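Chapter 4
The Animal at the Gate: Intake, Capacity and the Word "Full"

Reading time: 17 minutes
Print this chapter | E-mail this chapter

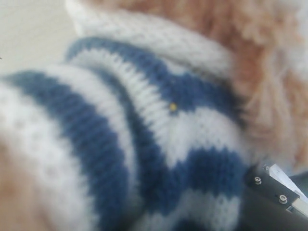
Any shelter that says it is full has simply stopped looking for space, according to Ogundipe, who put this to the Farkell trustees at a meeting that had been due to finish before lunch. There is always a corridor, a spare office, a supporter with a garage. Turn one animal away and you have to live with it.

The trustees at Farkell took the point to heart, and for one summer they turned nothing away. By June they had rabbits in the spare office and geese in the corridor, and the supporter with the garage had stopped answering her telephone. We shall come back to Farkell several times in this chapter. It is a very useful place to come back to, provided one does not have to work there.

Most people who go into animal rescue expect the difficulty to lie with the animals. A student on a first placement will have read up on mange, parvovirus and the correct way to pick up a swan. Very few will have read up on the man who arrives at closing time on a Friday with a parrot, a cage that does not fit in his car boot and a strong feeling that the matter is now yours. Intake is the business of dealing with that man, and of deciding what happens to the parrot.

We use three terms throughout. Physical capacity is the number of animals a site can hold if each pen, kennel and hutch is in use. Working capacity is the number its staff can feed, clean, treat and look at properly in a day. Declared capacity is the number printed in the annual report. In a well-run shelter the second figure is the one that governs intake. In many shelters it is the third, which was often settled years ago by somebody hoping for a grant.

The gap between them can be wide. Stodon, a mixed shelter on the edge of a market town, had a declared capacity of 50 dogs and the kennels to match. It also had 4 kennel staff, one of whom drove the van. When the rota was finally set beside the kennel plan, working capacity came out at around half the declared figure, and the dogs at the far end of the block had been getting their walks mainly on paper.

Fondley took the opposite road. It kept a waiting list, rang people back, and offered advice to owners who were still in two minds. In a single year it logged 616 requests to take in an animal. A good many callers wanted a cheaper vet, a fence that held, or someone to tell them that puppies do chew skirting boards and that it passes. Fondley was called heartless in the local paper all the same, beside an advertisement for puppies.

Section 4.1 sets out how to work out capacity from staff hours. Section 4.2 deals with waiting lists and how to stop them turning into a drawer. Section 4.3 covers the refusal itself, including what to say, what to write down, and where to stand if there is a goose involved.

Before reading on, find the declared capacity of a shelter near you and ask who last checked it. Allow some time for the reply.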